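**Office and Programs Coordinator, part time**
Menedholm Neighbourhood House
Posted 2019-11-07

Menedholm Neighbourhood House is looking for an Office and Programs Coordinator to run the front office and keep our weekly programs in order. The position is permanent after a probation period and is based at our building on Jiletti Street. It replaces the old Bookings Officer role and takes in some of the work that used to sit with the manager.

We are a small community centre. We run English conversation classes, a homework club, a seniors' lunch, tax help in season and a tool library. We also hire out the hall and two meeting rooms. Last year we took 1,274 room bookings, and most of them came through the front office by phone or at the counter.

**Hours and pay**

The job is 70 hours a fortnight, worked as seven-hour days. One evening a fortnight is needed to open up for the residents' meeting, and you take that time back the following week. Pay is at the community services award rate for the level, plus superannuation. Leave is pro rata. The office closes for two weeks over Christmas and these come out of annual leave.

**What you would do**

- Answer the phone, the door and the general email
- Take bookings, issue invoices and chase the late ones
- Enrol people in classes and keep the attendance records our funding requires
- Roster the program tutors and find replacements when someone is sick
- Order stationery, cleaning supplies and kitchen stock
- Put together the term program and get it to the printer on time
- Keep the petty cash and hand the receipts to the bookkeeper each month
- Show new hirers how to use the hall, the alarm and the heating

The bookings are kept in Clumari, which we moved to in September. You don't need to have used it before. The old paper diary is still kept as a backup and will be until the end of the financial year.

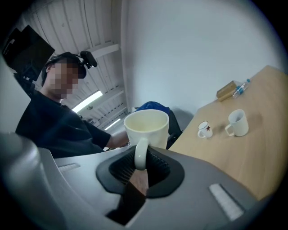
The seniors' lunch is the busiest part of the week and you should know what it involves before you apply. The cook looks after the food, and you look after everything else: the list of names, the transport bookings, the payments and the room. Tea goes out in large white mugs with a proper handle, as our regulars have told us they don't care for cups and saucers. After lunch the hall has to be turned around for the homework club, so expect to move tables. They are on wheels, but the chairs are not, and the hall seats 100 when it is full.

**What we are looking for**

You will need:

- At least two years in an office, reception or community role
- Good spoken and written English
- Confidence with spreadsheets and email
- A calm manner with people who are upset, in a hurry or hard to understand
- A current Working with Children Check, or willingness to get one before you start
- A police check (we pay for this)

A second language would be useful, especially Arabic, Vietnamese or Romanian. So would a first aid certificate and a driver's licence. We will also look at applicants who have gained their experience through unpaid work or caring, so please include it.

**The building**

The office and hall are on the ground floor with step-free entry from the car park. The Munteanu Room is upstairs and there is no lift. If you can't use stairs this will not count against you, and another staff member will set up that room. The 13 bus stops outside. Parking is free but fills up early on lunch days.

**How to apply**

Send a resume and a letter of no more than two pages to the manager, Dorian Charpentier, at the address on our noticeboard page, or hand them in at the counter. In your letter, tell us about a time you had to sort out two people who both believed they had booked the same thing. Please give the names of two referees. We won't ring them until after the interview and we will let you know first.

Applications close at 5 pm, three weeks from the date of posting. Interviews take 40 minutes and include a short task at the computer. If you need an interpreter or any other change to the interview, say so in your letter or ring the office.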